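Aula 4 – Falhas de preensão e paragem segura em células com manipulador
Unidade curricular: Manutenção de Sistemas Automatizados
Docente: Piroska Sipos

4.1 Enquadramento

A ocorrência analisada nesta aula diz respeito a uma tarefa de pegar e largar com objetos deformáveis, executada na célula Apaza. O ciclo 428 terminou com perda do objeto a meio do trajeto para o recipiente. O controlador não assinalou erro e o braço completou o movimento com a garra vazia. A paragem só ocorreu no ciclo 515, por comando manual de Wilson Condori.

4.2 Cronologia resumida

Ciclo 428 – primeira perda de objeto. Sem alarme.
Ciclos seguintes – perdas intermitentes, registadas como ciclos concluídos.
Ciclo 515 – dedo não regressa à posição aberta. Paragem manual.

O registo Godex da sessão contém 2655 entradas. Nenhuma corresponde a um código de falha da garra.

4.3 Causa imediata

O exame feito por Yeison Puma encontrou folga no parafuso de fixação de uma roda dentada da transmissão do dedo. Com a folga, o codificador do motor continua a indicar a posição pedida, mas o dedo fica aquém dela. O sinal de «garra fechada» era calculado apenas a partir do codificador – erro de projeto, a distinguir da avaria mecânica.

4.4 Causas contribuintes

a) Ausência de verificação de preensão por corrente do motor. Num objeto mole a corrente sobe pouco, e o limiar tinha sido desativado em agosto para eliminar falsos alarmes.
b) Inspeção da transmissão prevista no plano Lekmont, mas sem binário de aperto indicado.
c) Delimitação da zona de trabalho por marcação no chão, sem deteção de presença. Uma pessoa pode aproximar-se do braço em movimento sem que a velocidade seja reduzida.

4.5 Medidas corretivas

Comparar a corrente do motor com a curva de referência de cada classe de objeto. Em caso de desvio, parar o braço antes de iniciar a translação. Marcar os parafusos da transmissão com verniz de controlo. Após qualquer paragem com o dedo bloqueado, cortar a energia e verificar a ausência de movimento residual antes de tocar na garra. O rearme é sempre local.

A proposta de Shuzhen Yin, de acrescentar um sensor ótico entre os dedos, fica para a aula seguinte.

4.6 Material de observação 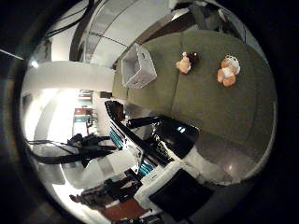
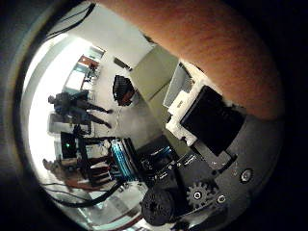
Fig. 4.1 e 4.2 – Vistas de câmara montada no manipulador. Na primeira, a superfície de trabalho com recipiente e dois peluches; na segunda, uma roda dentada no corpo da mão e duas pessoas ao fundo.

Documentos relacionados
Aula 3 – Codificadores e sinais de fim de curso
Aula 5 – Sensores óticos de preensão
Ficha de laboratório: binários de aperto (W. Agudelo)
Guia de consulta dos registos Godex
Caso Sirska: paragem de emergência sem rearme local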